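Niilo Lappalainen did not believe in the Usdale well. His aunt had paid 80 dollars for a bottle of the water and kept it on top of the fridge, next to the flashlight.

"It found Mrs. Angelovski's ring," she said.

"Water did that?"

"She drank it on Saturday and there it was, in her coat."

"Where she keeps her hands," Niilo said.

His aunt poured him 2 fingers anyway. It tasted like a garden hose. She asked what he had lost and he said nothing, then, because she kept looking at him, he said his father's pocketknife, years back, off the dock at Luvetti. She nodded as if she were writing it down.

He drove home annoyed. A thousand people had signed the guest book out there, she'd told him, and he wondered how many had signed twice.

At 9 he went through the kitchen drawers, only to prove a point. He found string, a dead watch and the key to a house they'd sold. He tried the key in his own front door. It went in, and he stood there a while before he turned it.
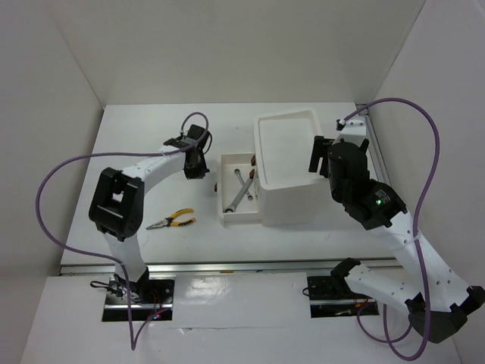 *Pliers with yellow handles, lying on a white tabletop.*

The lock didn't move. He left the key in it and went up to bed.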